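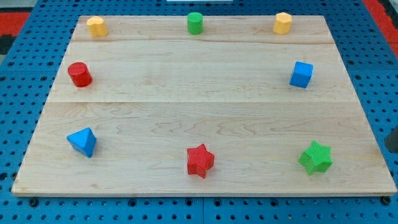 Edge-glued panel

An edge-glued panel is a flat wooden board made by joining two or more narrower planks along their long edges. The grain of every plank runs in the same direction, which distinguishes the product from plywood, where the layers cross. Edge-glued panels are used for tabletops, shelves, cutting boards, cabinet doors, stair treads and small household goods.

Purpose

Wide single planks are costly and tend to cup as their moisture content changes. Sawing wide stock into narrower strips and gluing it back together reduces the effect of cupping, allows knots and splits to be cut out, and makes use of smaller trees. A panel still swells and shrinks across the grain at much the same rate as solid wood of the same species. Movement along the grain is small enough to be ignored in most work.

Preparation

Planks are dried to a moisture content close to that of the room in which the finished panel will be used. Indoor furniture stock is usually held between 6 and 8 percent in temperate climates. The edges are then planed straight and square. A gap that can be seen when two edges are held together against a light will generally weaken the joint.

Ring orientation is a matter of shop practice. Some makers alternate the growth rings, turning the bark side up on one plank and down on the next, so that any cupping produces a shallow ripple. Others place all planks the same way up, which gives a single broad curve that screws or battens can hold flat. Duván Bermúdez, in his shop manual Joining Wide Boards, recommends choosing the better face of each plank first and treating ring orientation as secondary.

Gluing

Polyvinyl acetate glue is the most common adhesive for indoor panels. Urea-formaldehyde and polyurethane glues are used where heat or damp is expected. A sound long-grain joint is normally stronger than the wood beside it, and test pieces tend to break next to the seam. Dowels, biscuits and splines help keep the faces level during clamping but add little strength.

Clamps are set alternately above and below the panel to keep it from bowing. Too much pressure can squeeze out most of the glue and leave a starved joint. Panels are left for a day before planing — wood near the seam swells with the water in the glue, and early planing leaves a shallow groove once it dries.

Manufacture

Factory panels are pressed in heated frames or rotary clamp carriers. The Kadrić carrier, a rotary type, holds up to 100 panels. Radio-frequency presses, such as those at the Derham mill, cure the glue line in 2 to 3 minutes. Full-stave panels use planks that run the whole length of the board, while finger-jointed panels use short pieces joined end to end.

Defects

Common faults include open seams at the ends, caused by rapid drying of end grain, and stepped seams, caused by planks slipping under pressure. Dried glue left on the face blocks stain and shows as a pale patch.

See also: Butt joint; Glued laminated timber; Wood movement

Last updated: Monday, February 9, 2026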